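Subject: Re: [kalano-users] hand keeps closing after release
Date: 9 October 2020

On the Kalano list a subscriber wrote:
> Our left hand ignores the open command if it is already touching
> something soft. Arm moves off, fingers stay put. Is this the grip
> controller or the driver? We are on the May build.

We have the same fault on the May build, with the Texier wrist adapter. It shows up worst on thin plastic. The hand presses on a bag, the force reading stays under the contact threshold, and the controller keeps adding current.

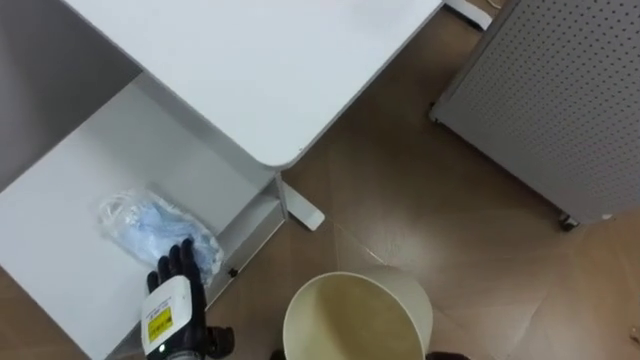 The log then shows the open command accepted and dropped. In 200 runs we got 19 of these. Twice the motor driver reached 78 C before the cutoff tripped -- too hot for my liking with a person standing next to it.

Until there is a fix, we set a hard current limit in the driver itself and keep one person on the stop button. Don't rely on the software stop. It goes through the same queue and can get dropped too.

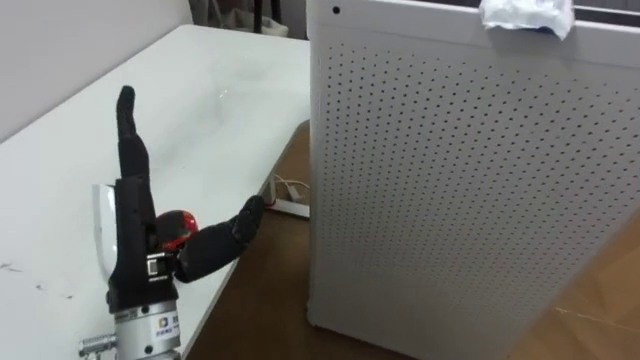 Running each finger alone with the others folded does not trigger it for us, so I doubt it is wiring. Parnulov support asked for the raw driver log. Rarkus has not answered yet -- if anyone has their older firmware, please try it and post the result.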